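Dasberg opened its doors in February for the first time since the new drying sheds went up, and I went along with 13 others from the Skelimness woodworkers' group. Most of us restore or build furniture at home, so a day at a working timber yard was an easy sell.

We left at eight and were there well before the gates opened. Parking is on the left past the weighbridge. Tea was ready in the office and we were split into two groups, mine going round the sheds first.

The yard buys ash, oak and sycamore, nearly all of it felled within an hour's drive. Boards are stacked on sticks under open-sided roofs and left for at least 2 years before they go near the kiln. The yard manager pulled out an oak board with bad end checks and explained that it had been stacked too close to the windward side. They now paint the ends of everything within a day of sawing. I have been told to do this for years and will now start.

The kiln holds 605 cubic feet and was running, so we looked at the gauges and the outside of the door. Ash goes through quickest. Thick oak can't be hurried, and the manager would sooner turn down an order than send it out early.

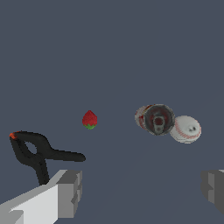
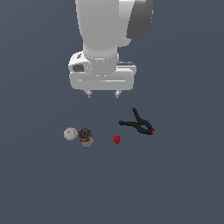 Amber Yeoman
Visits Secretary

After lunch (soup and rolls, included in the price) we had the sawing demonstration. A sycamore butt was opened up on the bandmill in 3 passes. The first two faces were plain, but the last had a good ripple running most of its length - there was some quiet bidding among our party before the saw had stopped.

The gluing talk was given by a man from Olel, who make the adhesives the yard uses in its own workshop. It ran long. The useful part for me was on open times in a cold shed, and on leaving oily timbers alone until just before glue-up. He left a few leaflets, which I have if anyone missed out.

The shop sells offcuts by weight. I came home with two pieces of ash for chair rails and a short length of oak that I had no plan for. Cards are accepted but the signal is poor, so bring cash.

The next visit is to the Sundaram veneer store. Please give me your name at the next meeting if you want a seat in the minibus.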